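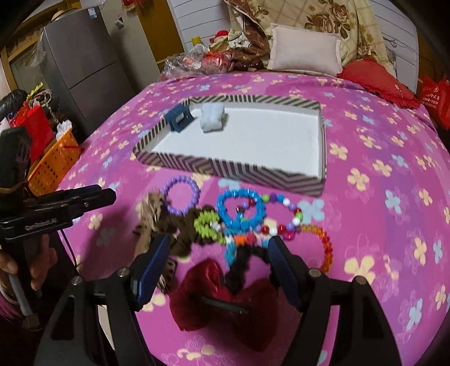
Bracelets and hair accessories beside a striped box.

How to Season a New Stoneware Baking Dish

The Drorkside care leaflet covers this in one sentence, and the sentence is mostly about the warranty.

1. Wash the dish in warm water and let it dry overnight. Overnight means overnight.

2. Rub a thin coat of vegetable oil on the inside. If it puddles, you have made a salad.

3. Put it in a cold oven, set the oven to low, and leave it there for 40 minutes. Go do something else. The dish does not need company.

4. Turn the oven off and keep the door shut until the dish is cool.

Repeat after the first 8 uses. My Nidetti took two rounds before eggs stopped bonding with it for life.

Skip all this if the inside is fully glazed.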